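[Ona-Paths] Re: The long path on a grey day, and what to do with the lawn side

Hello all,

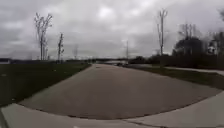
The path looking out to the horizon, lawn and young trees on the left.

I've had this one open on my screen since breakfast and it makes me want to put my boots on. I know plenty of people would pick a blue-sky shot, but I love this path under heavy cloud. The green goes deep, the concrete goes pale, and you can see how much room there is out there! I've walked it in every sort of weather and the grey days are still my favourites.

Anyway, I wanted to answer the message from earlier in the week properly, as it raised a lot of good points and I only sent back a one-liner at the time. I've kept it in and replied as I go.

> I finally got out to walk the whole length of the Ona path and back
> again. It's a lovely wide stretch and my neighbour and I could walk
> side by side with loads of room for bikes to get by. My first
> question is whether anyone else finds it a bit bare. I kept wishing
> for some shade, though I suppose I wouldn't have been grateful for
> it on the day I went.

Yes, it's open, and I do understand. In the middle of summer that path can feel like a very long walk to the next drink of water. But the trees on the lawn are young, and young trees always look like somebody has stuck a few twigs in the ground for a joke, particularly with no leaves on. The tall one nearest this end is already reaching well up into the sky, with all those slender stems fanning out at the top. Have a look at how pale the branches are against the cloud. I could look at bare branches all winter, you get to see how the thing is put together.

The skinny one to its right is the one I worry over. It's got a single thin trunk and hardly any side growth. It might be perfectly fine and just a slow starter (I have a plum at home that sulked for years and now I can't give the fruit away fast enough). I'd like to see it get a decent ring of mulch before October, kept well back from the trunk please. I've seen so many young trees with mulch heaped up against the bark like a scarf, and it does them no good at all.

> Second, does anyone know if more planting is planned? The Hondden
> end has that beautiful avenue and it would be marvellous to have
> something like it here, both sides, all the way along.

I'd be thrilled to see more trees, but I'm going to argue against the avenue! The Hondden one is gorgeous and I take every visitor I have to see it. What I'd be sorry to lose here is the sky. There are very few spots left in our area where you can stand on flat ground and see weather coming from that far off, with only a low hazy line of trees and buildings at the end of it. Two solid rows would shut that off in a decade or so.

What I'd go for is clumps. Say a group of trees well back on the lawn, then a good long gap, then another group. You'd get shade to stop under, the birds would have somewhere to go, and the long view would stay. It's also kinder to whoever does the mowing, and I want to say here how well that grass is being kept. It's flat, even and a really rich dark green, and a lawn that size doesn't get that way by accident.

If we are going to suggest anything to the council I think we should ask for 18 trees in the first round. That's enough for a few proper clumps and it's few enough that we could get out with watering cans if the first summer turns nasty. The Midinus group tried to do 80 in one go and ran themselves ragged keeping the water up to them. They got there in the end, and it looks wonderful, but I don't think any of them would recommend it.

> Third, the surface. I noticed it's rather blotchy in places, a mix
> of grey and brown. Is it wearing out? I push a pram some days and
> I'd hate to see it go the way of the Correa loop.

I wouldn't read much into the colour. Mottled grey-brown is about what I'd expect of a path that lives outdoors, and I'm rather fond of it, it sits much better beside the grass than a brand new black strip would. The Correa loop's trouble was roots lifting it from underneath, which you felt with your feet long before you saw anything. If you do feel a lump or a dip with the pram, please write to the list and say where it was, with some landmark we can all find. "Near the second tree" is terrific. "Sort of halfway" is how I once spent an entire afternoon walking up and down looking at the ground.

The spot I'd keep an eye on is at this end, where the path meets the lighter concrete. There's a darker seam that follows the curve all the way around, and then the smooth pale slab on this side of it. Joins like that are where a path usually tells you how it's getting on. Grit collects in them, weeds get a toehold, and if one side settles you end up with a lip that catches small wheels. I'm not saying there's anything wrong with it! I'd simply like a few of us to get into the habit of glancing down as we step over. Same for the joint line across the slab itself.

And while I'm on concrete, I do like the raised strip that runs along the edge of the grass on the left. It gives the mower a clean line and it gives small children something to balance on, which in our family was the main reason for going anywhere.

> Last thing, is it worth holding the winter walk there this year? I
> know the usual route is more sheltered.

YES. Please, yes. I've been hoping someone else would suggest it so that I didn't have to bring it up again. The usual route is lovely but it's narrow, and we end up strung out in a long line talking to the back of someone's hat. On this path we can bunch up and swap about and have a real conversation. It's flat the whole way, so it suits walkers, wheelchairs, prams, scooters and my bad knee. And if people get cold they can turn back whenever they like, as you can see exactly how far you've got left to go.

My suggestion is to meet on the pale concrete at 2 in the afternoon and go as far as we feel like. Bring a warm layer and a hat that fits tightly — with that much open ground there's nothing between you and the wind. A thermos is a very good idea. I'll bring the ginger slice, the chewy one with the lemon icing, and I'll make a double batch given what happened last time.

A few odds and ends before I go:

If you've got pictures of the same view from other seasons, I'd love to see them. I'm keen to put together a little run of them, bare branches through to full leaf and back, all looking down the path from this end. Doesn't matter what they were taken on. I have over 1,001 photos of that lawn myself and I'd guess most are of my dog's back half.

For anyone who likes drawing, this is a great place to practise clouds. Grey skies look like one flat colour until you sit down and try to paint them, and then there's layer upon layer of it, white and dove and slate, and you've used up half the tube. I took my watercolours out there last winter and had a glorious time making a complete mess.

And could someone who knows their trees tell me what the tall one is? I've changed my mind about it more than once. I'll take a guess from anybody, and leaf shapes when they come.

Let me know about the walk, and about clumps versus avenue. I'm quite happy to be outvoted on the avenue, but I'll be bringing the sky up every time.

Warmly, from the far end of the lawn,
your list keeper

--
Ona-Paths: walking, planting and looking after the Ona path
To leave the list, reply with "unsubscribe" in the subject line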